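4.2 Tire wear over long runs

Test riders did 16 laps per stint at Nurnport, same rear compound all through. Track temp steady after lunch. Lap times droped off early with the old swingarm, later with the stiffer one. Rider feedback matched: less slide on exit, more push at the front.

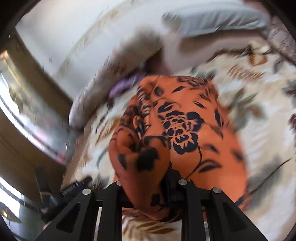 Figure 3. Orange fabric with black floral print, and gripper.

Stint two used the Heseck damper. 38 laps logged in total, two thrown out for traffic. Wear was worst on the left shoulder, as in Biswas's earlier runs at Lowther. Wet data still missing, see 4.3.

Comments

Tahsin Siriwardena: Was fuel load the same in both stints? Cant find it.

Shiuli Biswas: Same load, will add to the table.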